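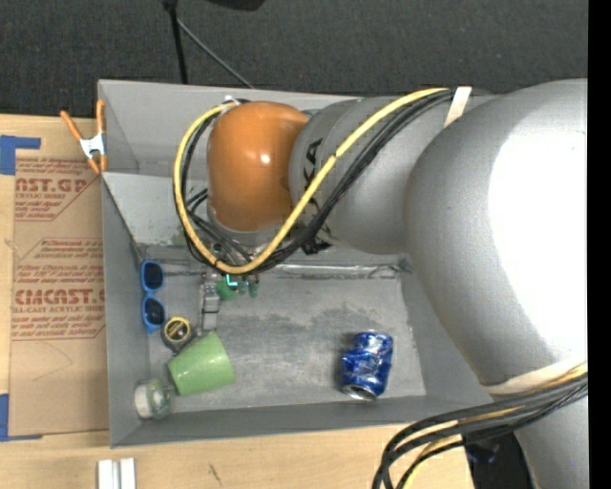 Re: [automation-list] Kindberg open day, anyone go?

Yes, went. Typing this on the train so excuse the state of it.

Short version: worth the trip if you do bin picking or anything near it. If you're after conveyors and palletizing, skip it, one poster and a guy with a brochure.

> From the list, 1/3/19:
> Did anybody make it to the Kindberg open day? We had two places
> booked and had to give them up at the last minute. Mostly want to
> know:
> - is the Avach cell a real working cell or a show piece
> - how do they deal with mixed items, esp. glass and shiny stuff
> - what have they done about the cabling
> - did Cakus say anything about prices
> We are supposed to pick a direction before the end of March and I
> would rather not do it off a web page.

OK in order.

Real or show piece. Real, I'd say. Open gray bin on a wood table, orange clamp on the rim, tape where tape was needed. Sheet of brown cardboard off an acrylic sheet pack taped down next to it. Looks like a bench people work at. I liked that more than the glass box Cakus had in the lobby, which ran the same move all morning.

Mixed items. This was the good part. No matched blocks. They had blue sunglasses in there, a light green cup on its side, a little glass jar with a white lid, a blue drink can with a good dent in it. Round black thing with a yellow ring too, tape measure I think. Most of it bunched up on one side against the wall with the can off by itself. So you get the easy pick and the nasty pick in the same bin. I asked about the jar and was told clear glass is still their worst item, shiny metal next. They didn't dodge the question at all. The log on the wall screen said 1,643 picks since setup and 77 of those marked as failed, but I didn't get to ask what they count as a failure. A re-grasp? A drop? If someone knows please post, it changes the number a lot.

Cabling. Ha. Well. It's all on the outside of the arm. Thick yellow one plus a bundle of black, taped on up top and then a big loop hanging around the orange joint, and a second bundle lower down. I asked if that loop ever catches on the bin wall and got "we watch it". For a lab fine, for your line no. You'd want a proper dress pack and I would budget for it seperately. Gripper is a silver jointed thing, comes straight down into the bin. Couldn't get a good look at the wrist past all the cable.

Prices. Nothing from Cakus. "Depends on the configuration." Got a card.

Other bits:

Lill was there with the software side. Talk was short and too full, people standing in the hall. Main point was that they retrain on new items without stopping the cell. Slides promised, not up yet when I looked.

Safety talk was the same one as last year I'm pretty sure. Same jokes.

Two demo slots only and the second one filled up before lunch. If they run it again, sign up at the desk the minute you get in, don't go for coffee first like I did. Had to talk my way in.

Parking is awful. Take the train, it's a ten minute walk and theres a sign now.

For your decision: I'd ask Kindberg for a half day with your own parts in that bin. They said they're open to it if you ship the stuff ahead. Send the ugly ones. I can pass on the contact off list, don't want to paste it here.

Does anybody have notes from the afternoon panel? I left before it to make this train, and the train sat outside the station for most of it anyway.

Battery going, more tomorow if there's questions.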